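The Florist of Dorndale

Valentin Schnyder had promised his sister flowers by noon, and at a quarter to he was still discussing the blue ones.

"They sulk," he said. "Put them next to orange and they sulk."

Alois Camenzind, who had paid 83 francs for the lot, said they could sulk in a vase like everybody else.
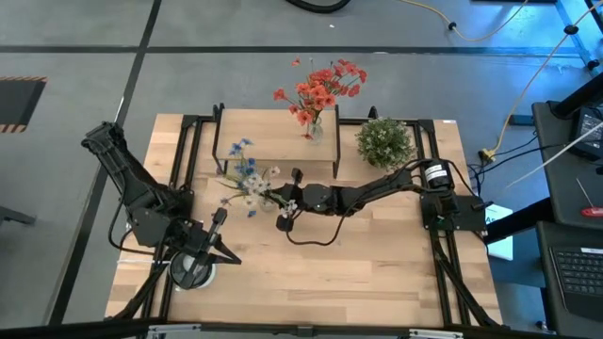
Part Two: The Shrub

The shrub was round and had cost extra. Valentin turned it twice, found no better side, and charged Alois for the turning.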